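Workshop notebook, Orniddale - 8/2/20
Duvet fill and laundering, second round

Okay, back at it. I finally have enough wash cycles behind me to say something useful about the Aranda fill, so I'm writing it all down while it's still in my head and the sticky notes are still sticky.
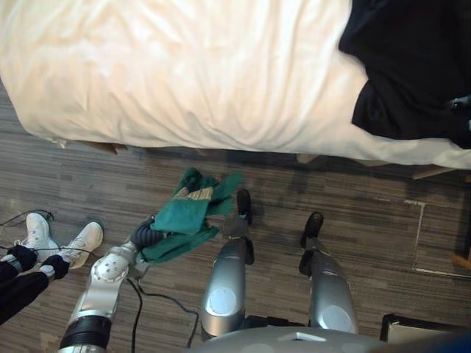

Where we left off in July

Quick recap for anyone picking this up cold. We had two fills going, the Aranda (the springy one) and the Stekitz (the one that feels like a wet sweater when you squeeze it, sorry Stekitz). Both were sewn into the same plain white cotton shell, same box stitch, same thread. The Aranda came in at 1,813 grams finished and the Stekitz at 2,924, and yes, I weighed that second one again after lunch with the scale moved to the other bench. Same number. It's a heavy duvet!

The complaint we're chasing is clumping in the corners. People wash the thing at home, dry it on high, and get four hard little fists where the corners used to be.

Wash notes

Ran both on warm, low spin, half the detergent I'd use for sheets. The Hokora dryer runs hotter than the dial says - I put the probe in on medium and got 164 degrees, which is way more than I want for a poly blend. Dropped to low and it settled at 138. Much happier with that. Everything from here on is on low, and I've taped over the medium setting so I don't forget (Florencio, please leave the tape alone).

The Aranda dried in two passes with a shake in between. The Stekitz took three and still felt cool in the middle, so it went over the rail overnight. Cool might just mean dense, I can't tell by hand. Need to weigh it before and after next time and stop guessing.

Corners

Aranda: soft, a bit thin at the bottom left, no lumps I could find. Stekitz: two corners clumped, one badly. I could break the clumps up by rolling them between my palms but they came right back after the next wash.

Florencio Bustamante thinks it's the box size and has been saying so since the spring. I was stubborn about it because smaller boxes mean a lot more stitching, and I'm the one doing the stitching. But I opened up the bad corner and the fill had slid under the seam where the stitch line stops short of the edge. So he's at least half right. I told him a quarter.

Creasing

Shell still wrinkles more than I'd like. Pulling it out of the dryer while it's slightly damp and smoothing by hand helps a lot, ironing is a waste of an afternoon on something this size.

To do

- Sew one Stekitz shell with the stitch line run all the way to the edge
- Same again with smaller boxes, Florencio cuts
- Weigh wet, weigh dry, write it down in the book and not on my arm
- Order more of the white cotton, we're down to the end of the bolt
- Find out who has the good seam ripper

Last updated: after the third dryer pass
Questions: ask at the Orniddale sewing bench | © Orniddale Workshop | Back to top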